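Motorway noise limits to be checked at night from August

Residents living beside the motorway east of Farías will have traffic noise measured outside their homes through the night for the first time, after the regional roads office agreed to change the way it assesses complaints.

Until now the office has relied on a calculated figure. Traffic volume, average speed, the share of heavy vehicles and the type of road surface are entered into a model, which returns a yearly average for each address. No microphone is involved unless the result comes out close to the limit.

Under the new procedure, which starts in August, any street with more than 50 registered complaints will be given a measuring station for a full four weeks. The limit for existing housing stays at 65 decibels by day and 53 decibels by night, both taken at the front of the building at first-floor height.

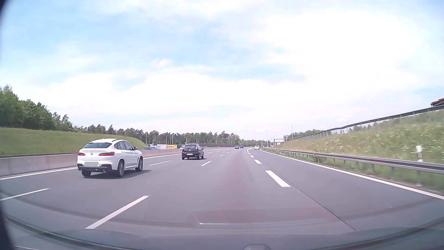 The change follows a long dispute over the value used for the road surface. The stretch was relaid three years ago with a fine-grained asphalt, and the model credits the new layer with a fixed reduction for its whole service life. Acoustic consultants working for the residents argued that the benefit falls away as the pores fill with dust and rubber, and that the reduction should be lowered each year.

"The calculation treats a surface in its third year as if it had been opened to traffic last week," said Venla Pesonen, an acoustician with the consultancy Renen. "At low speed that makes little difference. On a motorway the tyres are the main source, so an error in the surface term goes straight into the result."

For passenger cars, tyre noise overtakes engine noise at fairly modest speeds. For lorries the change comes later, and exhaust and engine noise remain a larger part of the total. The model has separate terms for the two groups, but vans, coaches and vehicles with trailers are sorted differently from one country to another, and the roads office has used two sets of categories in the past ten years.

The office accepts that its figures may be too low at some addresses. Cristóbal Herrera, who heads its environmental section, said the calculated values would still be used for planning new roads, where there is nothing to measure. "A model is needed for a road that has not been built. For one that has, we can go and listen."

Bridges are a separate matter. Where a local road crosses above the motorway, sound from below is reflected by the abutments and the underside of the deck, and the joints at either end of the span add short impact noises when vehicles pass over them. Neither effect is well covered by a yearly average. The new stations will therefore record peak levels as well, and homes near a crossing will be given a second microphone facing the bridge. 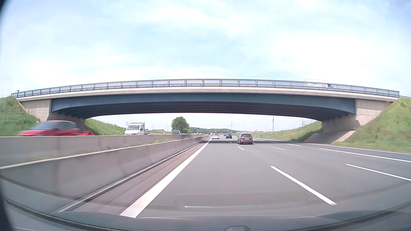

An overpass carries local traffic across the motorway.

Whether peak levels should count towards the limit has not been decided. Catarina Gouveia, who speaks for a residents' group, said sleep was disturbed by single events and that an average hid them. The group had asked for a cap on the number of loud events between 11pm and 6am. The office has agreed only to publish the numbers.

The measuring equipment will be supplied by Flelel, which already runs a network of stations beside railway lines. Each unit logs the sound level once a second, together with wind speed and rainfall. Readings taken in strong wind or on a wet road are left out, and a station that loses too many hours to bad weather will stay in place for longer. Sound recordings will not be kept, apart from short clips used to sort out dogs, lawnmowers and other sources that have nothing to do with the road.

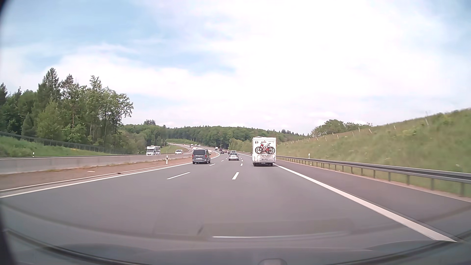
Holiday traffic raises a further question. A four-week period in summer will include heavier flows at weekends, with Sunday evening usually the busiest time, and fewer lorries than in an ordinary month. Herrera said results would be corrected to a yearly average using the traffic counters already built into the carriageway. Pesonen said the correction was acceptable as long as the raw values were released with it.

Where a limit is exceeded, the office must choose between a barrier, a new surface or better windows. It has to give its reasons in writing within 93 days of the final reading. Barriers are normally ruled out where they would have to be interrupted for a junction, as a gap lets through much of the sound they are meant to stop.

Streets are to be measured in order of the number of complaints. Households will be told by letter before a station is installed.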